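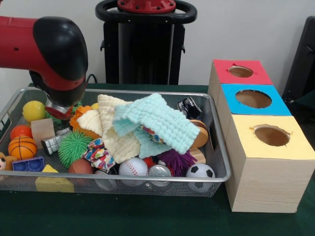 The sorting arm at the Trernance site, over the mixed tray. Red, blue and yellow boxes at right.

Home | Staff Forum | Minutes | Notices | Contact

Mitberg Toy Returns, Trernance site
Staff Forum, minutes of the November meeting
Hendricks Room, 2:15 p.m.
In the chair: Rajeshwari Gowda. Minutes: Lenni Kiiskinen. Also present: day sorters, evening sorters, packing, two people from site management. Sandden (supplier) sent apologies and a slide deck. The deck was not shown.

1. Last meeting
Minutes accepted with one correction. Under item 4, "staff welcomed the trial" now reads "staff were told about the trial."

2. Sorting arm, results so far
Management reported that the arm sorted 1,189 items over the trial period. The hand table next door did 1,407 in the same hours. Management said the gap is closing. R. Gowda asked for the weekly numbers that show it closing. They were not at the meeting and will be sent around.

Evening sorters asked if the 1,189 includes items that a person had to pick out again and put in the right box. Management thought it did. The forum asked for a second column for those. One sorter said she would not be allowed to count an item twice, and didn't see why a machine should be.

3. What goes in the tray
Long discussion. Day shift said the demo in the spring used hard blocks, all one size, spread well apart. Real returns come in with balls, plush, cans, blocks and cloth all in one heap. The cloths came up most. They lie over everything else, and a sorter lifts them off first without thinking about it.

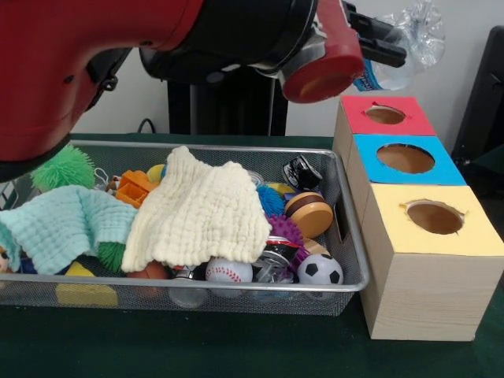 Management said Sandden has asked for the cloths to be taken out before the tray goes under the arm. Day shift asked who would be taking them out. Answer: the operator. Day shift asked whether that time goes against the arm or against the operator. Management did not have an answer and will find out.

L. Kiiskinen (speaking as a sorter, not as minute taker) said that if a person empties out the hard parts and the arm does the rest, then the person has the same job with worse bits of it left. Management did not agree with this but said it should be recorded.

It was also pointed out that the spiky rubber balls get stuck on each other. Packing would like them kept in a bag of their own whoever does the sorting.

4. Jobs and hours
Management repeated that no sorting job will go because of the arm. R. Gowda asked for that in writing, with an end date on it if there is one. Management said the wording is with head office. It was with head office last time too.

Two day sorters have been moved to watching the arm. Both said it is dull work and hard to stay awake for after lunch. They would like to swap out every 50 minutes. Management agreed to try this until the next meeting.

Pay: the forum asked whether watching the arm is on the sorter rate or the operator rate. Currently the sorter rate. Management said the work is lighter. This was disputed at some length and the chair moved on.

5. Training
Training so far has been one morning, mostly on how to stop the arm. People felt this was the useful part. Nobody on evenings has had it. To be arranged.

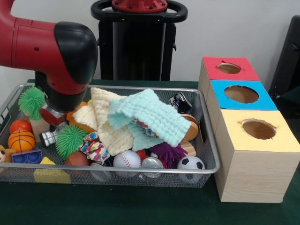

Gripper above the left side of the tray, washcloths in the middle.

6. Cost
The cell took $615 in call-out charges last month. Management said this is normal for a trial. Packing noted that their tape gun request was turned down in the same month.

7. Any other business
The microwave on the upper floor is working again. Coats are not to be left on the radiators.

Actions
Management: weekly numbers, with re-sorted items in their own column.
Management: answer on who carries the time for removing cloths.
R. Gowda: write to head office about the jobs wording.
Evening supervisor: training slot for the evening sorters.
Packing: resubmit tape gun request.

Closed 3:40 p.m.

Related items
Staff Forum: minutes of the previous meeting
Notice: shift swaps over the holidays
Sandden trial: questions from the evening shift
How to raise a pay rate query

Contact the Staff Forum | © Mitberg | Back to top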